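PRESS RELEASE
For immediate use

Cutwood brings its basket room to Trondness

Free drop-in sessions on sorting clothes and household cloth start at Pukergate in January

Cutwood is delighted to announce that its basket room will open in Trondness this January, on the ground floor at Pukergate. The room is free to use, there is nothing to book, and anyone with a pile of clothes they keep walking past is very welcome to bring it along.

The idea is a simple one. People arrive with a bag of clean clothes, towels or odd bits of fabric, take a basket and sort the lot at their own pace. A member of the Cutwood team is there to help with folding, with small repairs and with the harder question of what to keep. Anything in good order that is no longer wanted can go on the swap rail by the door, and worn-out cloth is cut up for cleaning rags.

Last year's sessions in our old room drew 177 people over the season, and a good many of them came back with a second bag (and in a few cases a sister, a neighbour or a teenage son). They also gave us a clear list of what they wanted next time: longer opening hours, more floor, and baskets that are easy to reach into. We have listened to all of it!

The new Wallin baskets are the part we are most excited about. They are rectangular, in light tan wicker with a tight weave, and they are open at the top so that a T-shirt or a tea towel can simply be dropped in. We tried them with plenty of dark cloth, which is always the hardest to sort because one black top looks so much like the next. Against the pale weave it is far easier to pick out. 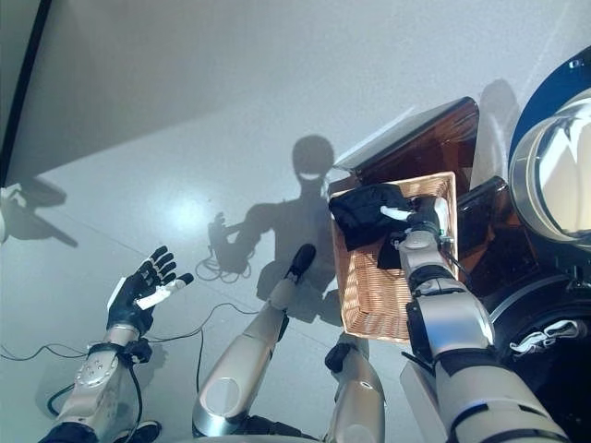
Åsmund Åberg would still rather have lids. A basket without one fills up with everything else in the house, he told us after trying a Wallin at home, and by the end of his first week there were two phone chargers and a library book under the jumpers. He has kept it all the same, and now uses it for scarves.

We take the point about lids, and a fitted cloth cover is being sewn at the moment. It should be ready before the spring sessions. In the meantime we suggest giving each basket one job and sticking to it – socks in one, cleaning cloths in another – and emptying it right out every so often. A crumpled heap is fine for rags. Shirts deserve a fold.

Pukergate itself suits this kind of work very well. The walls are white and the floor is a glossy pale grey, so a dropped sock is soon spotted, and there is room to spread out. Many of our regulars like to sort at floor level with everything laid round them, and we will have cushions ready for anyone who wants to join them. Tables and chairs will be out too for those who prefer to sit up. 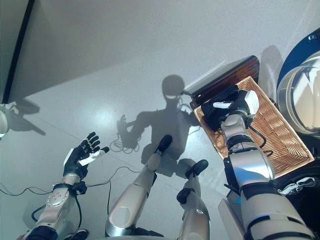 What to bring

Clean, dry clothes or household cloth, up to two large bags per visit. Bring your own basket or box if you have one you like. Please leave duvets and pillows at home, as we have nowhere to put them.

Mending help covers buttons, hems and small holes. If you have matching thread, do pop it in the bag.

Opening times

Sessions run each weekday morning from 9.30 and finish at 12. There is space for 30 people at a time. If the room is full when you arrive, leave your name at the front desk and have a cup of tea while you wait.

Children are welcome with an adult, and there will be a pairing-up game with odd socks for younger visitors.

About Cutwood

Cutwood makes and mends baskets and runs practical sessions on looking after clothes at home. The swap rail has found new owners for 3000 items so far.

Press visits to the basket room can be arranged through the Cutwood office at Pukergate, Trondness.

ENDS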